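Plastic tumbler

A plastic tumbler is a drinking cup without a handle or foot, usually wider at the mouth than at the base. The taper lets cups of one size nest for storage. Makers often call the shape "ergonomic," a claim for which little evidence is offered.

Most household tumblers have a rolled rim. It stiffens the wall and is said to be kinder to the lip, although the catalogs that say so rarely compare it with anything else.

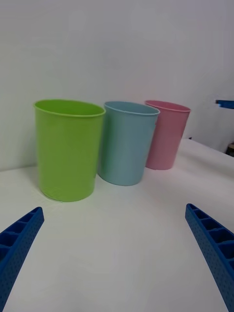 Plain tumblers in lime green, sky blue and pink.
By Nives Valentini and Abilio Villanueva
Last revised in January

Color and sets

Tumblers are commonly sold in mixed colors, in sets of 4, 12 or 24. The usual explanation is that each person at the table can keep track of a cup. Valentini doubts this works beyond the first refill – children in particular tend to swap.

Pastel shades are often described as a recent fashion. The Trasano catalog, sometimes cited as the origin, lists them only as additions to an existing range, and the claim should be treated with caution.

Care

Labels reading "unbreakable" generally mean resistant to short drops. Nested cups can stick together if put away damp. Stains from tea or tomato juice may stay, whatever the packaging promises.

See also: Beaker; Nesting bowls; Picnic ware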